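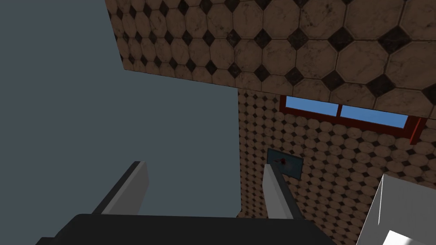
Search this notebook Search
Home Entries Samples Methods Contacts

July, 4:40 pm. Grout absorption, second run.

Parnano sealer on the Stalludgate gray mix. Dry mass of coupon 174 g, weighed before sealing. Two coats, brushed, left overnight between coats. Uptake is still higher than the Nguyen batch. Suspect the mix water.
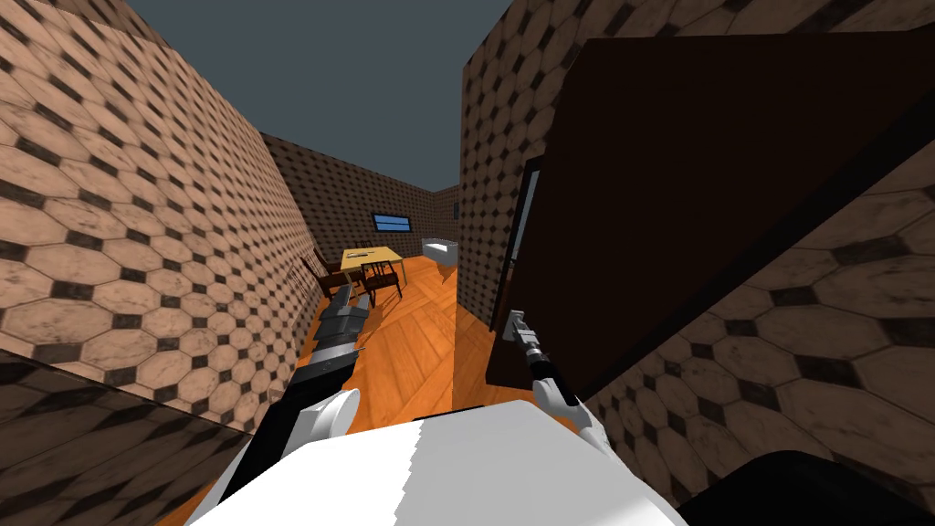
Yaqin Tan reran the blank and got the same drift on the balance, so the July figures before this entry need the correction. Bench log page 677 has the raw readings. Pot life of the sealer was around 2 hours, short of what Turodby quoted us. Next: repeat with deionized water, same brush.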